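Moving the desk to the kitchen end

29 July 2020

I have been working from home since April, and for most of that time the desk was under the bedroom window. Last week I moved it to the kitchen end of the apartment.

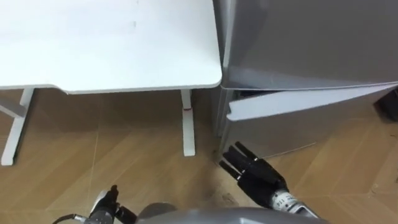

The bedroom was too hot by early afternoon and I was tired of looking at the bed all day. The kitchen end gets shade after lunch and it has a better outlet. The only wall long enough was the one I had been using for the recycling and a folding chair, so those went to the hall closet.

I measured twice before moving anything. Jocelyn Leclerc from downstairs took one side and I took the other. We had to tip the desk on end to get it through the bedroom door, and we took the drawer unit out first. It has not gone back. I don't think I need it. Most of what was in it was old receipts and cables for things I no longer own.

The desk is white, so every coffee ring shows. I wipe it down at night with dish soap and water, and the pens and notebooks now live in a box on the shelf. I paid 70 dollars for it secondhand and spent 90 on a chair, and the chair was the better buy.

Two things I would still like to fix. The floor needs felt pads under the desk feet, which I keep forgetting to pick up. I also need a lamp that clamps on, as the ceiling light is behind me when I sit down and I work in my own shadow after dinner. Tarek Khalaf has offered me his old one and I will probably take it.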